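Fórum Skernance — Automação e Serviços
Tópico: As máquinas já fazem tarefas domésticas? Ponto de situação

k.brouwer (moderação)
Solicita-se aos membros que se pronunciem sobre o estado da manipulação de tecidos. A avaliação interna da Hoani, apresentada em março, abrangeu 200 tentativas de dobragem de panos. O sistema concluiu 12 sem intervenção. Entendo que o resultado não permite recomendar a aquisição para lavandarias.
Karlijn Brouwer

dmontoya
Discordo da conclusão. A dobragem é a mais exigente das tarefas domésticas e não deve servir de critério único. Na recolha e arrumação de objetos rígidos os valores são outros. Acresce que a aprendizagem depende de demonstrações humanas, e a qualidade destas melhorou desde que se passou a usar garras de mão com marcadores.
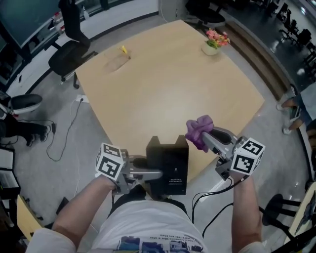
Demonstração com duas garras de mão: pano roxo na garra direita, caixa preta junto ao bordo da mesa.

Um pano amarrotado não tem forma fixa, ao contrário da caixa. Convém avaliar os dois casos em separado.
Demetrius Montoya

oficina_wovham
Na oficina de Wovham temos seis postos de embalagem, um deles automatizado. Cumpre o turno com caixas de formato constante. Com sacos de plástico flexível, o operador continua a ser indispensável.

k.brouwer (moderação)
Agradeço o contributo, que me parece confirmar a reserva inicial. Uma casa tem poucos objetos de formato constante.

dmontoya
Confirma-a quanto aos materiais flexíveis — não quanto ao conjunto das tarefas. Proponho que o parecer distinga as duas categorias.

hiseck_tecnico
Apoio a proposta. Peço ainda que se registe o tempo de execução, omisso no relatório da Hoani.

k.brouwer (moderação)
Aceite. A versão revista do parecer será colocada neste tópico na terça-feira. Mantenho a posição quanto às lavandarias.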